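Okay, I've been promising this thread since Friday and I finally have a cup of tea and a free hour. Random graphs! Specifically the moment when a scattered mess of little groups suddenly turns into one giant group. I love this so much. 1/

Start with a pile of dots. No lines between them at all. Now pick two dots at random and join them. Then pick another two. Keep going. That's the whole recipe, and you can do it with a pencil on the back of an envelope. 2/

At first you get pairs. Then a few threes, a four here and there, the odd straggly chain. It all looks pretty sad for a long while. Most dots have no friends and the ones that do only know one or two others. 3/

And then – whoosh. Somewhere near the point where you've drawn half as many lines as you have dots, the little clumps start bumping into each other and merging. Very soon after, one clump is miles bigger than all the rest. Mathematicians call it the giant component, a name I would like on a t-shirt. 4/

This is where Erdős comes in. If you've seen the words "Erdős–Rényi model" in a footnote and scrolled past, this is the thing! Their papers on it are from around 1960 and people are still squeezing new results out of the idea. 5/

My favourite bit is why it's so sudden. A big clump has more dots in it, so a random line is more likely to land on it, so it grows, so it's even more likely to get hit next time. Two medium clumps can't sit side by side for long before a line joins them up. 6/

I tried it by hand last night with 63 dots on a sheet of butcher's paper, drawing pairs of numbers out of an old biscuit tin. By line 39 I had one enormous spidery blob in purple texta and a bunch of lonely dots around the edges. I may have yelled. The dog left the room. 7/

(Yes, you can do this on a computer in a blink. Please do it by hand once anyway. You get to feel the dull part, and then the merging catches you by surprise even though you know it's on its way.) 8/

Someone always asks when the last lonely dot gets picked up. Much later! The giant shows up early, but mopping up the stragglers takes ages. With a big number of dots you need way more lines for that, and the last holdouts are nearly always single dots. Poor little things. 9/
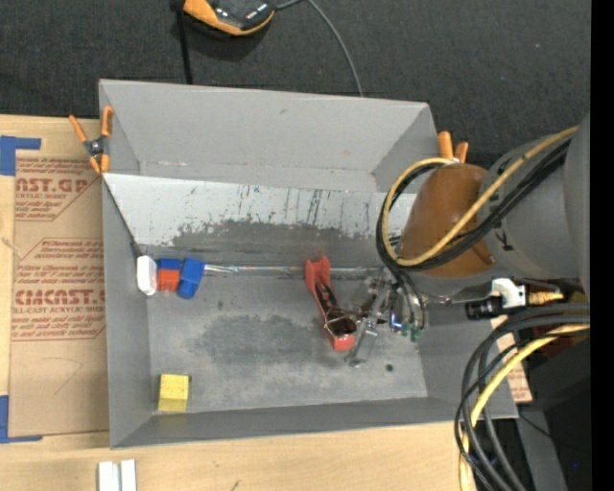
10/ Colouring time! Same dots, new rule: no two joined dots can share a colour. If your graph is all chains and trees, 2 colours will always do. Try it, it's very soothing. The trouble starts when you get a loop with an odd number of dots. Draw a triangle and you're stuck straight away.

11/ So how many colours does a random graph need? While the lines are sparse, hardly any. As you pile more in, the number creeps up, and the wild part is how predictable it is. You can shuffle everything, start again from scratch, and for a big graph you'll land on nearly the same answer.

12/ Where does this turn up? Rumours, bushfires jumping between patches of scrub, power grids, who-knows-who at a party. The real ones aren't perfectly random, of course. My neighbours know each other because of the bins, and no coin was flipped. But the plain version is a brilliant place to start.

13/ A few of you wanted reading. I learnt most of this from a battered library copy of a textbook with half the exercises pencilled in by a stranger (a stranger who was wrong quite often, which was great practice). Any first book on graph theory with a chapter on random graphs will get you going.

14/ Next thread is percolation on a grid, the cousin of all this, where you open and close little squares and ask if water can get from top to bottom. I've already ruled up the paper. If you try the dots and the biscuit tin, please show me your blobs!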